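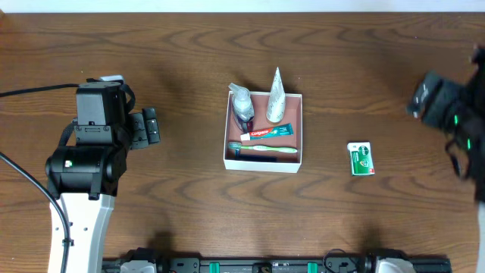
Greifplanung: Version 26 läuft auf beiden Armen

16. Februar 2021 – von Iason Vlachopoulos

Seit dem Umstieg auf den neuen Planer von Koutsoukos rechnen wir beide Arme in einem gemeinsamen Modell. Vorher hatte jeder Arm seinen eigenen Planer, und ein Sperrbereich in der Tischmitte verhinderte Kollisionen. Der Sperrbereich ist jetzt weg.

Testaufgabe bleibt das Sortieren von Toilettenartikeln in einer offenen Box. Zahnpastatube und Zahnbürste liegen dort dicht übereinander, die Pumpflasche ist zum Teil durchsichtig. Die Segmentierung hat mit solchem Material weiterhin Mühe. Afshin Fallahi hat das Netz deshalb mit 1540 zusätzlichen Aufnahmen nachtrainiert. Auf dem Testsatz liegt die Trefferquote nun bei 88 Prozent – für das kammartige Teil und andere flache, dunkle Teile allerdings deutlich darunter.

Die Planung bricht nach 2000 Millisekunden ab und meldet den Grund ins Log. Wer noch mit alten Konfigurationsdateien arbeitet, muss den Eintrag für den Sperrbereich von Hand löschen, sonst startet der Dienst nicht. Die Anpassung für den Standort Gralthorpe folgt im Mai.

Diese Website verwendet Cookies. Mit der weiteren Nutzung stimmen Sie dem zu. Einstellungen | Akzeptieren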